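What the surveyor left under the mat

We are buying a house in Daslow, or at least we are paying a number of people to tell us why we shouldn't. The latest was Valdis Strazds, who charged us £419 for a building survey and earned most of it in the loft.

I went along for the last hour. He tapped things. He has a special way of saying "ah" which I now hear in my sleep. The chimney got one, the bathroom floor got one, and the flat roof over the kitchen got two with a pause in between.

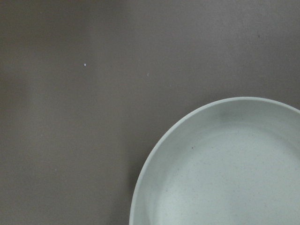
Pale dish, grey-brown table, no damp readings.

The report came by email and runs to more pages than my dissertation. Every item has a colour. Green means fine, amber means money and red means ring somebody. We have one red, for the electrics, where the fuse box is apparently of historical interest. Fenna Groen, who is selling, had described it to us as "original", and I'd nodded along as if that were a feature.

The rival quote was £393 from a firm in Esside, and I did wonder whether I'd thrown away £26. Then I read their terms. They don't go in lofts, lift carpets or look at anything behind a wardrobe, so I assume they stand in the hall and get a feeling.

An electrician has priced the red item at £900, plus another £100 if the cable under the stairs is what he thinks it is. I've sent both figures to our solicitor at Kalinowski, along with a polite suggestion that the asking price might like to come down and meet us. She says to expect an answer in February. I've started saying "ah" back to her.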